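# The Clilwood Hand Quilting Hoop, by Drita

I put off making a hoop page for ages. Hoops are a personal thing and I didn't want to stock one I wouldn't use myself, but I've now had the Clilwood on my lap most evenings since April and I'm smitten, so here we go!

It's a beech hoop, deeper than an embroidery hoop, with a proper brass bolt that you can tighten with your fingers (no hunting for a screwdriver halfway through a row). The inner ring is sanded smooth and left unvarnished so it grips the quilt sandwich without slipping. I've had cotton wadding in it and wool wadding in it, and both sat nicely. I wouldn't try a very lofty polyester. You can get the bolt done up, but your arms will know about it. 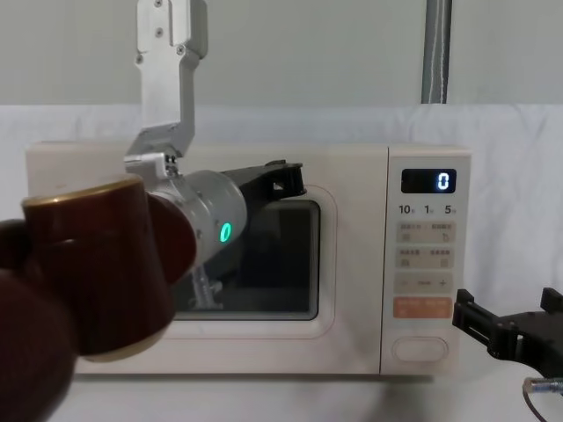 *Mug in front of the microwave.*

It comes in 3 sizes. The small one is lovely for cushions and table runners, and it's the one I'd take on a train. The middle one is what I use for nearly everything. The large one is 16 inches across and suits you if you like doing a whole block before you shift the hoop, though if you've got short arms like me you may find the centre a bit of a stretch.

Don't pull the quilt drum tight. I did that for years and wondered why my stitches were so long! You want enough slack that you can push a fingertip up from underneath and see a little hill. Rock the needle through that, load three or four stitches, and pull. If you're using our Clulla thread, cut it no longer than your forearm or it frays at the eye. 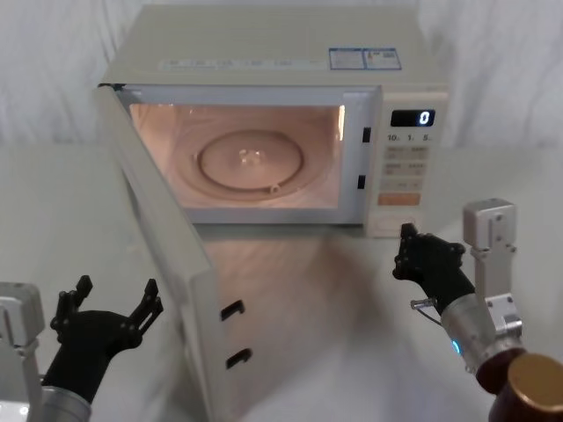
Take the hoop off when you stop for the night, too. I know it's a faff, but a ring left in for a fortnight makes a crease that takes a good wash to shift, and on darker fabrics you can get a faint line of rubbed fibres as well.

Rongrong Jin, who tests most of my tools before I list them, quilted a full double with hers and sent me a very long message about it. She loved the bolt. She'd like the outer ring a touch thinner, and I've passed that on to Deng, who do the turning for us.

**What you get**

- Inner and outer ring, beech
- Brass bolt and wing nut, fitted
- Cotton storage bag
- A reel of Clulla hand quilting thread, 127 metres, natural

Spare bolts are sold separately. The stand is too, and it fits the middle and large hoops only.

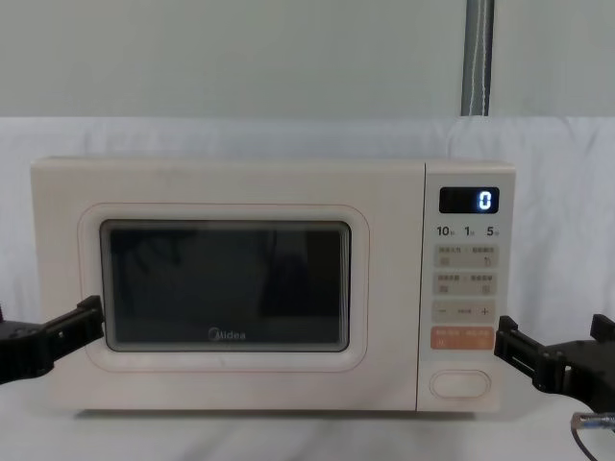
*Microwave on the white cloth.*

Orders placed before noon go out the same afternoon. If the rings arrive a bit stiff, leave them somewhere dry for a day or two and rub a little beeswax on the bolt thread.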